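Farkska Notes > Robots > Teaching by hand

Filed under: work, robot arms, long posts

I said in the last post that I would write up how the demonstrations are going, and a couple of people at Greenwood asked again this week, so this is that. It is long. If you only want to know whether the arm can put household things in a basket yet, the answer is sometimes.

For anyone new: I started at Skastley in the spring. Before that I spent years programming arms the ordinary way, with a pendant and a list of waypoints, mostly for machine tending. You move the arm to a spot, save the spot, move to the next one. When the part is always in the same place that works very well and I would still do it that way. My job now is different. The things on the table are in a different place every time, and half of them are soft, so there is no list of points to save. We show the arm the task by hand, many times, and train a model on the recordings.

The project I'm on is called Flirkberg. The goal is tidying a tabletop. Pick up what is lying there and put it where it belongs, which for now means a basket or a bowl.

We have two ways of showing it. The first is what most people picture. You put the arm in a mode where the motors only hold up its own weight, take hold of it near the wrist, and move it through the task yourself. The second is remote control. You sit or stand a short way off with a controller in your hand and the arm follows your hand.

I expected to like the first one better. I came from industrial arms, and I trust a thing more when I have my hand on it. For big slow motions I do still like it. You feel the joints, and you feel when you are getting near a limit, because the arm gets stiff in a way that is hard to describe to someone who hasn't done it. But it has two problems. One is that your own arm and shoulder end up in the camera view, and the model will never see a person standing there when it runs by itself. The other is that you can't do fine work with the gripper while you are holding up an elbow. I tried for most of a week to pick up thin flat items that way and my recordings were bad. They had a shake in them at exactly the moment when the fingers should have been still.

So nearly everything we keep now is done by remote. It took me longer to learn than I thought it would. Lina Srour, who has been on the project since it began, told me to expect my first 20 recordings to be useless and to delete them without looking. I looked. She was right about them. The main trouble was depth. From where I stood I could tell left from right just fine, but I could not tell how high the fingers were over the table, and I would close the gripper on air above the object, then go down, then close again.

What fixed it was changing where I stand. I had been standing behind the arm, on its side of the table, since that made the directions match. Lina stands off at an angle, so she sees the gap between the fingers and the tabletop from the side. The directions feel wrong for an hour or so and then they don't. I also stopped watching the gripper all the time and started watching the object, same as you would with your own hand.

The session I want to write about was on a Wednesday in September, with Marwan Semaan running the recordings. Marwan calls out the object, I pick it up and place it, he marks the recording keep or drop, and then he moves things before the next one. We switch places when one of us gets tired. I was aiming for 52 kept recordings by the end of the day and we got there, a little after six.

Some notes by type of object, mostly so I have them written down.

Soft packages are easier than they look, if they are crumpled. A crumpled one has a ridge somewhere and you can come straight down on the ridge. When one is lying really flat you have to push it first, and pushing is hard to teach. I push it toward me until it bunches or hangs over something, then grab. I do it the same way each time on purpose. Early on I was making it up fresh on every try, and the model learned a sort of average of all my ideas, which was to hover and twitch.

Lids are hard. A lid with a raised rim gives you something to hold, but only if the fingers are lined up with the side of it, so the wrist has to turn to match. If it's lying at an angle on the table, and it usually is, you have to set the wrist angle before you come down. If you come down first and turn afterward, the fingertips drag the lid around with them. I must have dropped a dozen recordings for that alone before I got into the habit.

Bottles with a pump on top made me nervous at first and are now my favorite. You come from above, open wide, and take it by the neck, or you come in low and take the body. We argued over which. Marwan wanted the body because it's steadier. I wanted the neck because the arm is already up there and doesn't need to reach around other things. In the end we picked one and stuck to it - the neck - on the grounds that mixing the two was worse than either. A clear bottle is also difficult for the cameras in a way a solid color isn't, so those get more recordings than their share.

Knitted things are the easiest of all. You can be well off the center and still come up with a fistful. The catch is letting go. Loose knit hangs on the fingertips, and you open the gripper over the basket and lift away and it comes with you. I now wait a beat after opening, and then back out straight up and slowly. The pause shows up in the model. It waits too. I was pleased the first time I saw that.

Small things inside a bowl are where we are weakest. The bowl rim gets in the way of the fingers, and a small item near the side is the worst case. Taking things out of a bowl is going to be its own round of recordings later in the fall. For now I do a few each session to keep my hand in, and most of them get dropped.

A bit about keep or drop, because Marwan and I didn't agree on that either. My feeling at first was that a clean recording is the only kind worth keeping. If I missed the first grab, drop it and go again. Marwan keeps some of the misses, provided I recovered well. His point was that the model is going to miss, and if it has never seen a miss it won't know what to do next. When we trained on only my clean ones, that is exactly what we saw. It would go down, close on nothing, and carry the nothing carefully over to the basket and let go of it. With some recoveries added back, it tries again. Not every time, but enough that I stopped arguing.

What he does drop, always, is hesitation. If I stop in the middle of a reach to think, that one is gone. Stopping to think looks the same to the model as stopping for a reason. So before each recording I decide what I'm going to do, all of it, and then I do it. When I can't decide I say so and we reset the table.

Resetting is half the job and I did not see that coming. It has to be varied but it can't be silly. If you always put things back where your hand naturally drops them, they end up in the same patch in the middle of the table, and then the arm is very good in the middle of the table. We had this in the summer. It was near perfect in the center and lost near the edges and along the seam where one tabletop meets the next. Now I make a point of leaving things across the seam, and turning them, and letting them sit against each other.

Glare is another one. Light tables and overhead lights give you long white streaks on the surface, and they move depending on where the camera is. I had thought of covering the tables with something dull. Lina said to leave them, as any table this ends up on is going to have a light over it. So we leave them.

Some practical things, if you are setting up to do this yourself.

Keep sessions short. After two hours my recordings get worse and I don't notice, but Marwan does.

Check your cables before you start. The one that runs down to the gripper needs enough slack to turn the wrist fully both ways, and not so much that it swings into things. I lost a morning to that.

Use the same person for the same object when you can. Lina grabs things faster than I do and from farther out, and you can see both styles in the model fighting it out.

Write notes at the time. I thought I would remember why I dropped something. I did not.

As for where we are: the full set for Flirkberg is supposed to be 2,000 kept recordings, and we are a good way off. The arm will do soft packages and knitted things on its own fairly reliably. Lids are a coin toss. Bottles are better than lids. I'd like to have lids sorted out before we start on the bowl, but Lina wants the bowl sooner, and she will probably get it.

Next post will be on the controller itself, which I have opinions about, and on scaling your hand motion down so that a big move of yours is a small move of the arm. If you have done that and have settings you like, leave them in the comments. I have tried a few and I'm not happy with any of them yet.

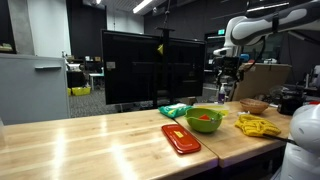
The gripper over the pump bottle, with the red lid and the green bowl still on the table.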